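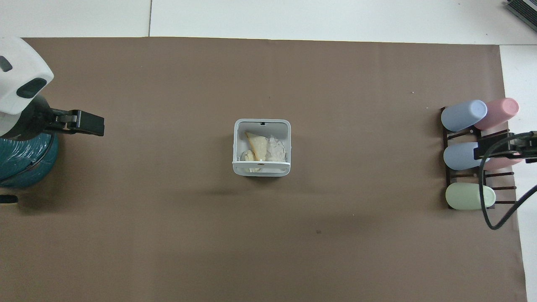 A reader asked by email whether a countertop bin is worth the space it takes, when the under-sink can is only a step away. On a counter where cups are washed, racked and refilled all day, it is. The under-sink door gets opened with wet hands, wrappers get parked next to the rack in the meantime, and crumbs end up under the cups.

Bin size

A small square bin holds one session of scraps: wrappers, paper, the odd crust. Larger bins get emptied less often and start to smell. Rounded inside corners wipe out in one pass. Sharp corners collect a paste of tea and crumbs that needs a brush. White plastic shows residue early.

Do not line a bin this small. The bag bunches at the rim and takes up capacity. Empty it into the main can at the end of the session, rinse, and stand it upside down until dry. Crinkled plastic film springs back and fills the bin before its weight would suggest, so fold it flat or tie it in a loose knot first. Food lumps go in last, on top of paper.

Paper under the work area

Brown kraft paper is enough for most counters. Cut it to leave a strip of bare surface along the back and one side, where a damp cloth can sit without soaking the sheet. Skurkix sells it on a roll; Uvix sells flat sheets, which lie down without curling but cost more per foot. For roll paper, wind the cut length backward around a broom handle for 8 minutes before laying it.

Replace the sheet when it has a wet spot that shows through to the underside. Dry stains can stay.

If the counter has a seam, keep the paper edge clear of it. Water travels along a seam and wicks under the sheet.

Cup racks

Wooden racks with pegs suit light plastic cups. Points to check:

Pegs should tilt slightly upward. A level peg lets a light cup work its way off when the rack is bumped.
Leave a gap between the cup base and any rail behind it.
Load the bottom row first. Top-loaded racks tip.
Cups stored on their sides drain slowly. Shake each one out before racking and dry the rim with a cloth.

Oil a dark-stained rack every 3 months. We use the Zeluris food-safe mineral oil, one thin coat, wiped off after 13 minutes. Heavier coats stay tacky and pick up lint, and the lint transfers to the cups. Pastel plastic shows it badly.

Layout

Bin in the middle, rack to the side of the stronger hand, open counter on the other side. Scraps should not pass over clean cups on the way to the bin. On a narrow counter, move the rack to a wall shelf; the Betancur bracket, part 233, takes a small rack with two screws and a spacer. Check the rack for wobble before hanging cups on it.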